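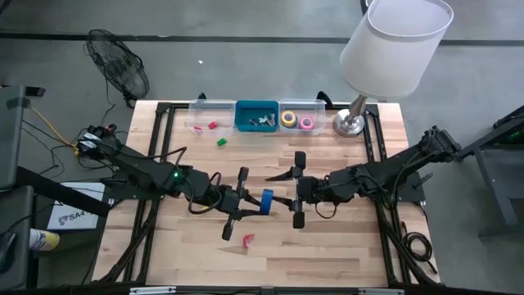

Two-arm bench with a roll of blue tape between the grippers. Sorting bins at the back of the table.

Print this page | E-mail this page
14 shares | 3 comments

Clostalora Handover Planner: Frequently Asked Questions
Last updated 2019-07-01

What does the Handover Planner do?

It plans and runs the motion of two arms that have to meet at one object. You give it a grasp for each arm and a meeting region, and it returns a pair of timed trajectories. It does not choose the grasps. Those come from your own code or from the Netent perception module.

Which arms are supported?

Any arm with a position interface and a URDF. Both arms must be described in the same file, with a shared table frame as the root. If you have two separate URDFs, run the merge tool first and check the base offsets by hand. A base offset that is wrong by a few millimetres is the most common cause of failed handovers.

Do the arms have to face each other?

No, but it is the layout we test on. Side-by-side mounting works if the two workspaces overlap enough for both wrists to reach the meeting region. Run "check_overlap" to find out. It prints a reachable volume and exits with an error if there is none.

What control rate do I need?

The trajectory follower runs at 200 Hz by default. You can lower it in the config file. Below 20 Hz the follower refuses to start.

The planner says "no joint solution in region". What is wrong?

Usually the meeting region is too small or too close to one base. Centre it between the two arms and try again. If that fails, turn off the wrist orientation constraint and see whether a solution appears. If it does, your grasps are in conflict: both grippers want the same side of the object.

How are fingertip collisions handled?

Finger-to-finger contact is checked separately from the rest of the arm. The default clearance is 15 mm everywhere except inside the meeting region, where it drops to the value you set in "handover_clearance". Leave that at the default until you have calibrated both tool frames.

Does it know about cables?

No. Cables are not in the collision model. If you have loops hanging under the forearm or wrist, add a capsule to that link in the URDF. Tie back whatever you can, and leave enough slack for full wrist rotation.

Can Netent find objects in clear bins?

Sometimes. Clear plastic gives poor depth on most cameras, and the walls tend to drop out of the point cloud. Objects inside are often segmented correctly from colour alone, but the bin itself should be entered as a fixed obstacle. Opaque bins can be detected automatically. Small shiny metal parts in a pile will usually come back as one object.

Why are rolls of tape detected with the wrong orientation?

A roll seen edge-on looks like a thin block. Netent reports it as a block until it has a second view. Set "multi_view: true" for round objects, or restrict the class list so that blocks are not considered.

What is the drop recovery option?

When the receiving gripper closes further than the expected object width, the planner marks the handover as failed, opens both grippers and backs the arms out along the approach path. It does not look for the dropped object. You can attach your own routine to the "on_drop" callback.

My logs stop at error 492. What does it mean?

The two arm clocks have drifted apart and the planner will not synchronise them while moving. Stop both arms, restart the time service and re-home. This was fixed for Drastport controllers in the February release. Le Goff controllers still need the manual restart.

Is there a simulator?

Yes. Start it with "--sim" and the same config file. Contact between the fingers and the object is simplified, so a handover that works in simulation may still need its grip force adjusted on the bench.

Where do I report a bug?

Use the tracker and attach the config file, the merged URDF and the full log. Reports without a log will be closed.

Print this page | E-mail this page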